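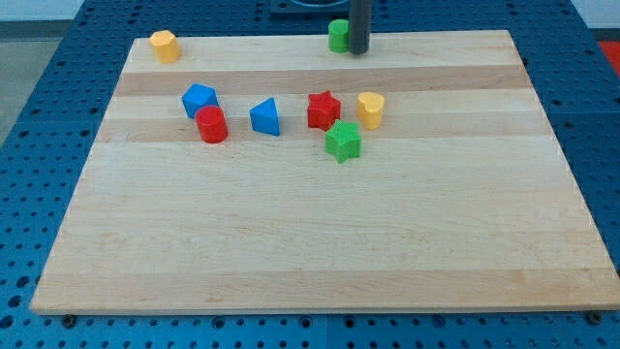
Home Essays Notes Tools About

Stop letting the planner guess what it is holding

Most tabletop manipulation stacks I review share one design decision, and I think it is a bad one. Perception publishes a label and a pose. The planner takes the label, looks up a mesh, attaches it to the tool frame and proceeds as though both values were facts. Uncertainty is computed somewhere upstream, thresholded, and thrown away at the message boundary.

I have spent the better part of a year on a sorting task that uses small plastic prisms on a maple board: stars, cylinders, a heart, a pentagon, an octagon, a triangle. It looks like a toy problem. For grasping it mostly is. For software architecture it is a good stress test, since the failures are cheap and every one of them can be replayed from the log.

Consider symmetry. A cylinder standing upright has no meaningful yaw. A five-pointed star repeats every 72 degrees, an octagon every 45. A heart doesn't repeat at all. The pose message we inherited from the Tamano driver package has one quaternion field and a 6 by 6 covariance that nobody fills in. For the cylinder, the estimator returns whatever yaw the optimizer happened to stop at. The planner then rotates the wrist up to 90 degrees to honor a number with no content. We measured the cost in cycle time, but the real cost is in joint limits. A fair share of our "unreachable" results were reachable with a different and equally correct yaw.

The usual fix is a symmetry table inside the planner, keyed by class name. I did this too. It works until somebody renames a class, or until a red star stands directly behind a green one and the detector merges them. Then the table is applied to the wrong shape with full confidence, and the log shows a clean plan.

Occlusion is the second case. When a red cylinder hides the lower corner of a blue pentagon, the visible faces are consistent with more than one pose. Our estimator knew this. Its particle set had 2 clear modes. The message carried the mean of them, a pose that matched neither. Jastgate, the planning layer we use, has supported goal sets for several releases. We were not using them because the perception interface had no way to express a set.

My position is that the interface should carry the set. Specifically:

- a list of pose hypotheses with weights, never a mean
- the symmetry group as data attached to the object, published by whoever owns the mesh
- an explicit "unresolved" state that the planner is required to handle

The objection I hear most often is latency. Planning to six goals takes longer than planning to one. In our setup, with the Chan sampler, it does not take six times longer, because most of the tree is shared. The second objection is that operators want a single answer on the screen. Fine. Collapse the set in the display code, where a wrong choice costs nothing.

The third objection is better. A planner that handles ambiguity can hide a poor detector for months. This is true, and we saw it after the January merge. Success rate held steady while the hypothesis count per object crept up. The remedy is to log the count and alarm on it. Coltden, our test harness, now fails a build if the median for any unoccluded shape goes above 2.

I would make the same argument for grasp state. "Gripper closed" is a measurement of finger width. "Object held" is an inference. They should not share a boolean.

Changing a message definition is tedious work. Every consumer breaks, and old logs need a converter. Ours took longer to write than the planner changes did, and it still drops the covariance on files recorded before the driver update.

Last updated: March

Contact | Copyright, all rights reserved | Back to top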